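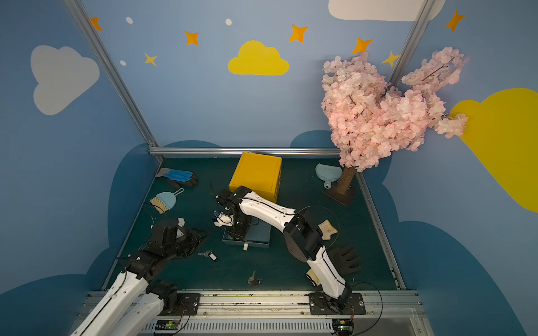

Blue walls, clouds and stars, tree in the back corner.

June, bench notes, dye vat

Picked up the indigo again after the break. The vat from last month had gone flat, gray-green on top and no coppery skin at all, so I poured it off and kept only the sludge in a lidded jar. New stock made with the Stovby powder. The El Sherbiny powder is nearly gone and I want to save what's left for the wool samples.

Stock: 100 g indigo, wetted out with a splash of warm water and ground in the mortar until no dry specks showed. 1000 ml water in the jar, lime in first, then fructose. Stirred slowly, lid on, jar stood in the hot sink. By 10 a.m. it had turned amber under the skin. Left it alone until after lunch.

Main vat was slow to come round. Color of the liquid was more olive than yellow and the first test strip (Lomico cotton, scoured) came up patchy. Added a spoon of fructose, warmed it back up, waited an hour. Second strip was even. I should have waited before doing the first one, same mistake as in the winter notes.

Dips so far, all on the Lomico cotton:
2 dips: pale, slightly green even after airing
5 dips: good mid blue, some rub-off when dry

The rub-off is probably my rinsing. I squeezed the cloth above the surface and it dripped back in and made foam, which puts air in the vat. Wring it under the liquid next time and lift it out once, slowly.

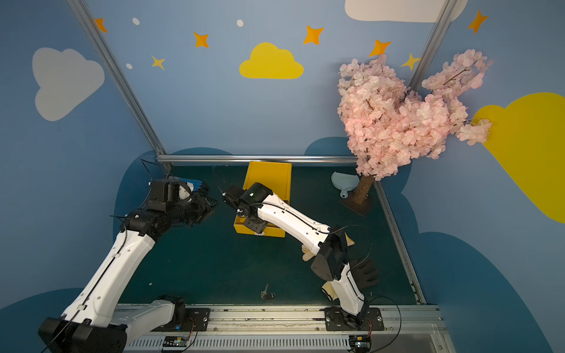
Workshop Notebook, Issue 5

Linen next. The Nosura linen has a finish on it that plain hot water does not take off. Scoured it with soda ash for almost 2 hours and the water came out the color of tea. Rinsed, scoured again, came out pale the second time. Hung it damp overnight. It took the blue faster than the cotton did and streaked along one fold, so open it out fully before it goes in.

Smell is fine. pH paper reads a bit low for cotton, so a little more lime went in before closing up. Do not stir after that, let the lime settle out or it leaves white marks on the cloth.

Still to do: vinegar rinse on half of the strips, window test against the undyed piece, label the jar of old sludge before somebody throws it out. Need more pH paper too, the roll is down to the last bit.

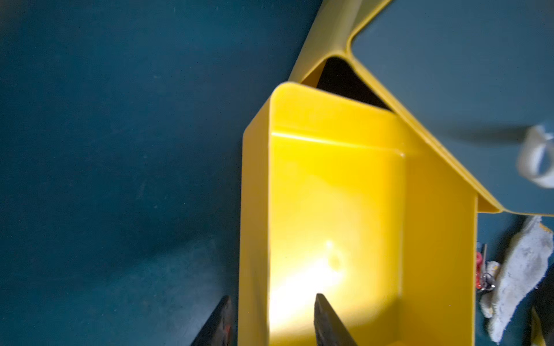

Can the old sludge go back into a new vat?
A small amount can, once the new vat has settled and is dyeing evenly. Strain it first, add it with a little extra fructose, and leave the vat overnight before the next dip.

Tried a spoonful in the small jar only. Will check it in the morning before touching the big one.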